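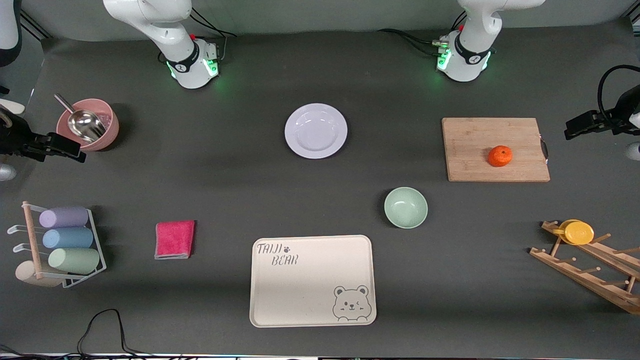

Layout B: pink bowl and scoop, round plate, bamboo board with a tangerine.

The Trultetti Table: Setting Out a Tangerine Dessert in a Small Space

Final report, Food and Everyday Design
Tsegereda Yimer, with Obsa Tufa

What we set out to do

Trultetti is the name Obsa and I gave to our dessert, and then to the whole project when we couldn't come up with anything better. It's tangerine segments with a soft, grainy tangerine ice (closer to a granita than a sorbet, if you care about that sort of thing), served on a plate and eaten right away before it turns into juice. The recipe was the easy part. What we got interested in was the table. Where do you put a bowl, a scoop, a plate and a cutting board so that one person can make a serving without reaching over everything and dripping all over the place?

My aunt has the kind of kitchen where every single thing lives next to the thing it gets used with, and I grew up thinking that was normal. Then I moved into a shared apartment and watched my roommates walk back and forth across the room four times to make toast. So that's where this came from, more or less.

Our instructor, Holger Sandberg, told us early on to keep the number of objects small and leave the recipe alone once testing started. We listened to the first part!

The things on the table

We wanted stuff we already had or could get cheaply. The tabletop is dark gray and that ended up mattering a lot more than we planned for, so I'll come back to it.

The bowl. A dusty-rose ceramic one with a glossy interior. Obsa found it at Brokach, the secondhand shop near the bus station, and I wanted it the minute I saw it. It's for the ice. We tried it against a plain mixing bowl from my apartment and the mixing bowl was lighter to move, but it also slid around when you dug into it, and the pink one mostly stayed put.

The scoop. Stainless steel, with a wide metal cup and a slender handle. It rests in the bowl with the handle leaning out over the rim. I know a spoon would do the job. We tried a spoon. The ice came up in shards and half of it went on the table, so we went back to the scoop and I was happy about it.

The plate. Round and white with a little bit of lavender in it, and a shallow raised rim. I picked it for the rim, which keeps the melted part from running off. The lavender was luck, and it looks lovely with orange next to it.

The board. Rectangular bamboo, light colored, with a small silver metal handle on the right side. It's for peeling and pulling apart the tangerine, and for cutting it across if that's how you like it. We left the knife off the table between servings. It came out of a drawer when someone asked for it, and most people didn't ask.

The tangerine. One at a time. We bought 1,465 grams in December from Garcia, the produce stand by campus, and picked through the crate for ones with a loose peel and no soft spots. The really bright ones weren't always the sweetest, sorry to say, and I ate enough of them to have an opinion.

The layouts

We came up with 3.

Layout A put the board in the middle with the bowl and plate close on either side. It seems like it should work, with the fruit front and center. But the board is the biggest flat thing on the table and the peel ends up there, so you're carrying the scoop across a pile of peel to get from the ice to the plate. Obsa called it the crossing, and by the end of the first afternoon we were both saying it.

Layout B is the one in the photo at the top. The bowl goes on the left, the plate comes next toward the middle, and the board is over on the right with the tangerine. Ice comes in from one side, fruit from the other, and they meet on the plate. The scoop handle points up and to the left, out of the way of the plate.

Layout C was B flipped, with the board on the left and the bowl on the right. We added it after Mitiku Demissie, who was in our peer review group, asked if we'd thought about which hand people use. We had not. I'm right-handed, Obsa is right-handed, and it hadn't crossed our minds at all.

How the testing went

We had 16 people make a plate each, mostly classmates plus a few people Obsa knows from the climbing gym. Everybody got the same short card to read and nobody got a demonstration. Each person used one layout. Afterward we asked what they'd move, and we let them move it and talk while they did. That last bit was Tatsuya Yokoyama's suggestion, and it was so much better than the survey I had written, which was a whole page long and had the word "ergonomic" in it.

I should say that we weren't very strict. A couple of people came in together and the second one clearly watched the first. The ice also got softer as each afternoon went on, so later people had an easier time scooping and a messier time plating. We swapped in a fresh bowlful from the freezer when it got bad, but we went by eye.

What people did

Layout A got moved by everyone who tried it. Nearly all of them pushed the board out to one side before they'd even finished reading the card, and a few apologized to us for doing it, which was sweet.

B and C mostly got left alone. People turned the bowl a little so the handle came toward whichever hand they wanted it in. I had assumed the handle was a detail. It was the first thing anyone touched! If it pointed toward the plate, they bumped it with a sleeve when they reached across with the fruit. If it pointed straight at them, it caught on their shirts. Up and away to the outside was the one that got the fewest complaints, and it works for either hand if you flip the table.

The silver handle on the board split people. Some used it to drag the board closer, which is what I'd do. One person hung a paper towel on it. Somebody else said it was on the wrong end, turned the board around, and then decided it was fine the first time.

About the dark table

So, the gray. We started on a light tabletop in the other half of the room and moved when another group needed it. On the light surface our plate pretty much vanished. On the dark gray, the pink bowl, the pale plate and the tangerine all stand out right away, and people reached for things faster without looking around. I can't prove it was the color, as we moved the table and fixed the card on the same afternoon (I know, I know). But three of the people we talked to brought up the color without us asking, and I believe them.

The down side is drips. Tangerine juice dries on dark gray into a dull sticky patch that you don't see until you put your elbow in it. We wiped down after every person with a damp cloth and then a dry one.

We also planned to use a green plate from a set Obsa owns, by a maker called Grilov. It's heavier and deeper, and the ice sat in it nicely, but the segments slid down to the middle and got buried. Pretty plate, wrong dessert. It's back in the cupboard.

What it cost us

We spent money on 2 kinds of things, dishes and fruit, and the fruit was more. The scoop was from my own drawer and the board was a present from my mother. If you were doing this from nothing I'd say buy the board new, scrounge the rest, and don't get attached to a matching set.

What I'd change

I'd put a small dish out for the peel. Five different people asked where the peel should go and we kept saying "oh, just leave it," and after a while that's a silly answer. It would go on the far side of the board, I think, though Obsa says the near side and we haven't settled it.

I'd also test with people who are shorter and taller than our friends. Everyone we had was pretty close in height, and the back of the table is a stretch. I had the bowl set quite far back and Mitiku, who isn't short, leaned his whole front on the edge to scoop.

And I'd freeze the ice in smaller batches. One big tub meant that the last third of it was always too hard or too soft.

Who did what

I made the card, ran most of the sessions and wrote this. Obsa did the shopping, made all of the ice and took notes in handwriting that I can now read. We both did dishes. Thanks to Tatsuya and Mitiku for the reviews, to Holger for talking us out of the three-course version, and to everyone who peeled a tangerine for us.

Recipe card, as used

Read this through once before you start.
Peel the tangerine on the board and pull it into segments.
Put one scoop of ice on the plate, a little off center.
Lay the segments next to it.
Put the scoop back in the bowl.
Eat it now, please.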